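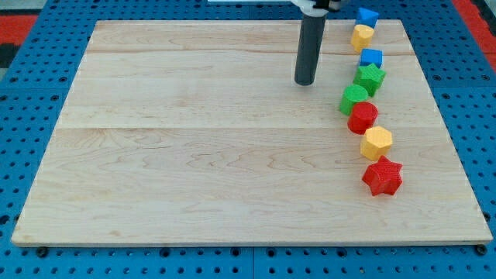

Maple board, shape blocks, and what's next at the Furnival bench

Quick one this month, I'm typing between deliveries so forgive the spelling.

The maple board is on the blue pegboard and it's staying there. Those of you who voted for the plain birch, sorry, you lost. Birutė found this one at the back of the Winton yard sale, under a stack of shelving, and we all agreed the figure was too good to leave behind. Wavy markings right through it, darker streaks near the middle and toward the lower left. Pale blond otherwise, bit of honey color in the grain. It's glued up from planks and yes, you can see the seams. One runs across the middle, another thin one further up. A couple of people asked if those could be filled. No. They're flat, they're sound, leave them alone please.

It's a big board. Covers most of the working area, with holes still showing along the front if you need to peg something. Mind the two dark knobs near the front corners. Knuckles. Duyên has already found the left one twice.

Finish: Justinas wants oil, Mārtiņš wants wax, I want it decided before December. For now no drinks on it, no tape on it, and no markers within reach of it. If you need to mark a position use the little paper dots in the drawer. They peel off clean. Masking tape doesn't, whatever it says on the roll.

Shape blocks

The colorful blocks are out and lined up on the board, upper right. Please put them back in a line when you're done. It's the fastest way to see if one has walked off, and they do walk off. Last month we had one turn up in a coat pocket and another in the kettle cupboard, no explanation for either.

They've been wiped down. If yours feels sticky, warm water and a drop of dish soap, dry it right away, don't leave it soaking. Chinyere says the old Wudska set went fuzzy at the edges from soaking and she's still cross about it. The Wudska ones are retired now, in the box under the window, fine for little kids at open afternoon but not for the sorting tasks. Don't mix the two sets. They look close enough at a glance and then nothing fits and everybody loses half an hour.

Sorting ideas for the board, since people keep asking for new ones:

By color, light to dark. Sounds easy, isn't, the argument over the middle ones is half the fun.
By shape, eyes shut. One person passes, the other names it.
Along the seam. Line everything up so each block just touches the middle seam in the wood. Harder than it looks with the grain swirling all over the place.
Memory line. Look for 12 seconds, turn round, partner swaps two, turn back.

Send more if you have them. Duyên is keeping the list on the clipboard, and her handwriting is better than mine.

Storage

We're still short of shallow trays. The Batix ones stack well but the lids crack in the cold, so if you're ordering for your own bench get them without lids and save the money. We need four more. If anybody has spares at home, any color, drop them by before 2 in the afternoon, after that the side door's locked and you'll be standing in the rain knocking.

Money: 475 in the materials jar after the yard sale, which pays for the oil or the wax (see above) and leaves enough for sandpaper and new pegs. Mārtiņš has the receipts. Ask him nicely, he's reorganizing the folder.

Small stuff

Offcuts from the old board are in the bin by the sink, free to anyone who wants them. Good for trivets or door wedges. Gone at the end of the month.

Soft brush for crumbs and dust is on the hook. Use that on the maple, not the stiff one. The stiff one is for the pegboard holes, which collect everything.

Whoever borrowed the long ruler, we'd like it back. No questions. Well, one question.

Next item for the newsleter to me by noon on the last day of the month please, two paragraphs max, and put your name on it this time.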